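5月27日，格罗德贝格（Grodberg）镇议会以表决方式通过了学校午餐采购办法的修订案。从下学年起，全镇公立小学和初中的午餐水果将改由本地区果园和合作社优先供应，原先与外地批发商签订的统一供货合同7月到期后不再续签。

修订案涉及269个班级。按照新办法，每名学生每周至少有两天可以在午餐时领到一份整果或切好的水果，品种随季节调整，由各校厨房提前一周在校门口和家长通知栏公布菜单。现行办法只规定每周提供一次水果，没有对产地和品种提出要求，多数学校常年发放的是苹果和香蕉。

镇教育处在提交给议会的说明中写道，去年秋天对各校厨房的检查发现，部分水果从装箱到上桌间隔过长，到校时已有磕碰和软烂，厨房只能削去坏的部分再分发，有的批次整箱退回。退货手续由批发商在外地的仓库办理，学校往往要等到下一次配送才能补上缺口，当天的学生就只能以果泥或饼干代替。

负责起草修订案的议员罗萨莉娅·伊瓦拉（Rosalía Ibarra）在会上说，问题拖了几年，各校校长每学期都会提到。“从卡利亚（Calla）山谷的果园开车到镇上最远的一所小学，也就30公里。我们的孩子吃的水果却要先运到外地的仓库，放上几天，再运回来。”她说，新办法没有禁止从外地采购，本地没有的品种、冬季断档的品种，学校仍然可以按原来的渠道买。 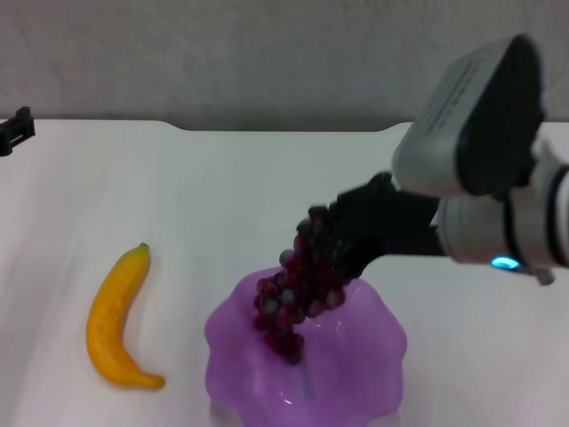
**撰文：林达尔瓦·安德拉德（Lindalva Andrade）**｜本地新闻｜教育与民生

修订案的主要内容有几处。采购由镇教育处统一招标改为分片采购，全镇分为东、西两片，各片与供应方单独签约，合同期一年。单个果园产量不足的，可以几家联合报名，也可以通过合作社报名。供应方须提供采摘日期，葡萄、草莓、李子等不耐放的品种，从采摘到送校不得超过两天。水果的清洗和分装仍由学校厨房负责，小学低年级的葡萄须去籽或选用无籽品种，并纵向切开后再上桌。

最后一条是在审议过程中加进去的。几位低年级学生的家长在征求意见期间来信，希望对容易噎住的食物作出明确规定。镇教育处原本的意见是写进厨房操作手册即可，议会讨论后决定直接写入办法正文，以便各校统一执行。坚果不在午餐供应范围之内，这一点与现行办法相同。

费用是会上争论最多的部分。按教育处的测算，改为本地供应后，每份水果的平均成本会略有上升，主要增加在配送环节。批发商过去每周集中送货一次，新办法要求每片每周至少送货两次。为此，议会同意在下学年预算中增列一笔配送补贴，并规定家长缴纳的午餐费在下学年内不作调整。

卡马戈（Camargo）街区选出的议员对这项安排投了反对票。反对意见认为，补贴只列了一年，到期之后费用由谁承担没有写清楚，将来很可能转到家长头上；另外，本地果园多数规模小，遇到霜冻或冰雹时能否保证供货，说明材料里也没有给出办法。伊瓦拉回应说，合同中会写入替代供应条款，供应方因天气原因无法交货时，应在送货日前一天通知学校，由同片其他供应方补足，补不足的由教育处从外地采购。至于补贴，她表示会在明年春天编制预算时再提交一份测算。

果园方面的反应总体积极，但也有保留。杰尔代尔（Geldale）果农合作社目前有成员30户，主要种植苹果、梨和鲜食葡萄，一部分成员还有少量李子和樱桃。合作社在书面意见中表示愿意报名参加西片的供应，同时提出，学校需要的是大小均匀的小果，而市场上卖价较好的是大果，两者的分拣标准不同，合作社现有的分拣间要作调整。意见中还提到，学校每天收货的时间定在上午八点以前，对路程较远的成员来说偏早，希望能放宽到九点。

教育处表示，收货时间与厨房备餐的安排有关，切分水果的工作一般在十点以前完成，放宽到八点半可以考虑，九点有困难。具体时间将在签约时由各片自行商定。

一些学校已经先走了一步。镇西的一所小学从今年春季学期开始，每周有一天改用附近果园的水果，由厨房主管直接打电话订货。校方说，剩果比以前少，学生对梨的接受程度比预想的高，对李子则意见不一，有的班几乎全部吃完，有的班剩下不少。低年级老师在课上用几节课的时间让学生认识水果的名称、颜色和产季，带回家的作业是请家长一起找出厨房里有哪些水果，并写下它们是哪个季节成熟的。

学校的做法也暴露出一些麻烦。电话订货没有统一的单据，月底对账时果园和学校的数字常常对不上。有两次送来的苹果没有标明采摘日期，厨房只好打电话去问。新办法要求使用统一的送货单，写明品种、重量、采摘日期和送货人，一式两份，学校和供应方各留一份，保存到学年结束。

此外，修订案对剩余水果的处理作了规定。当天没有发完的整果可以在放学时由学生自愿领取，已经切开的不得留到第二天。各校每月向教育处报送一次剩余情况，供下一季调整品种和数量时参考。议会要求教育处在第一学期结束后提交书面报告，内容包括供货是否及时、退货次数、实际费用和学生的意见。

教育处将为各校厨房购置切果工具和冷藏箱，首批预算为每所学校2,000元，由各校按实际需要列单申请。厨房面积较小、放不下新增冷藏设备的学校，可以与邻近学校共用，由教育处协调运送。厨房人员在开学前须参加半天的培训，内容以清洗、切分和储存为主。

东、西两片的招标公告将在7月张贴，有意报名的果园和合作社可以到镇教育处领取表格，也可以委托他人代领。表格须附上近两年的产量和主要品种，联合报名的须注明牵头的一方和各家承担的份额。往年曾因质量问题被学校退货的供应方仍可报名，但要附上情况说明。

家长对菜单或过敏事项有疑问的，可向所在学校厨房提出。对水果过敏的学生，家长须在开学前填写登记表，已经登记过的也要重新填写一次，旧表到本学年结束时作废。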